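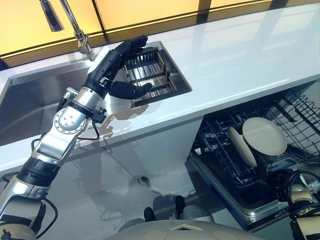

Quiénes somos

Dogar es una escuela de cocina para adultos que ya comen, llevan años comiendo y han decidido, por fin, enterarse de cómo se hace. Ocupamos la planta baja de una antigua mercería. Todavía conservamos el rótulo de los botones en la puerta del almacén, y todavía entra de vez en cuando una señora a pedir cremalleras. Le ofrecemos café. Alguna se ha matriculado.

Cómo empezó

Shabnam Abbasi daba clases de contabilidad por las tardes y cocinaba para sus alumnos el último día de curso. Al tercer año le pidieron que invirtiera las proporciones. Alquiló el local con Daniyal Mughal, que venía de dieciséis años en cocinas de hotel y quería volver a cenar sentado. El nombre salió de una lista muy larga en la que figuraban varios juegos de palabras con «sartén» que preferimos no reproducir.

El primer curso tuvo dos alumnos. Uno era el casero.

Qué enseñamos

Cocina de diario. Legumbres, arroces, verdura que sepa a algo, pescado sin miedo, caldos, masas sencillas y el difícil arte de aprovechar lo que queda en la nevera un jueves. No hacemos esferificaciones ni ponemos flores encima de las cosas. Si alguien sale de aquí sabiendo hacer una tortilla decente y unas lentejas que repetiría, damos la matrícula por bien empleada.

El curso básico se llama Zornley y es el que recomendamos a todo el mundo, incluidos los que nos escriben para decir que ellos ya tienen nivel intermedio. Empieza por el cuchillo y la cebolla. La segunda clase también es de cebolla. En la tercera se enciende el fuego y hay quien aplaude.

Ollby es el curso de guisos y va más despacio, como los guisos. Las sesiones duran toda la mañana del sábado y tienen ratos largos en los que no hay nada que hacer salvo vigilar una cazuela y hablar. Varias amistades del barrio, y al menos una sociedad mercantil, vienen de ahí.

Fluvus es el más reciente y trata de pescado. Lo lleva Syafiqah Sutanto, que enseña a comprar antes que a cocinar: la primera clase se da en el mercado, a una hora que los alumnos suelen discutir por correo electrónico y que ella no ha cambiado nunca.

El equipo

Shabnam dirige la escuela, cuadra las cuentas y da las clases de legumbres. Tiene opiniones firmes sobre el remojo y las expone con o sin pregunta previa.

Daniyal se ocupa de Zornley y de los fondos y salsas. Corrige con mucha educación. Cuando dice «interesante», conviene volver a probarlo.

Titilayo Ibrahim enseña arroces y masas, y montó con su dinero la pequeña biblioteca de la entrada. Se prestan libros a cualquiera, alumno o no. Agradecemos que vuelvan sin salsa, aunque los recetarios manchados son los que más circulan.

Aqeel Khokhar atiende el teléfono, las matrículas y los proveedores. Es la persona que sabe si queda plaza, dónde se aparca y por qué esta semana no hay alcachofas. No cocina, y presume de ello.

Lo que pedimos

Puntualidad, zapato cerrado y que se friegue lo que se usa. Este último punto figura en las condiciones de matrícula, en negrita, y aun así genera cada trimestre una o dos conversaciones delicadas. Los delantales los ponemos nosotros. Los cuchillos también, de modo que no hace falta cruzar la ciudad con el suyo en el bolso.

Las alergias se avisan al inscribirse. Las manías se respetan en lo posible, pero quien se apunte a Ollby y no soporte el laurel debe saber dónde se mete.

Lo que no somos

Ninguno de nosotros ha salido en televisión. No damos título oficial: al terminar se entrega un papel muy bonito que no sirve para nada y que mucha gente enmarca. Tampoco organizamos despedidas de soltero desde una tarde que en la escuela se recuerda como «lo del merengue».

Matrícula

El curso básico cuesta 186 euros e incluye los ingredientes, el delantal prestado y lo que cada uno se coma, que suele ser bastante. Los nuevos grupos empiezan en septiembre y las inscripciones se abren el jueves 1 de agosto, por teléfono o en el mostrador. Aqeel contesta por las mañanas. Por las tardes hay clase y el teléfono suena debajo de un paño.

Quien tenga dudas puede pasarse a mirar. La puerta es la de los botones.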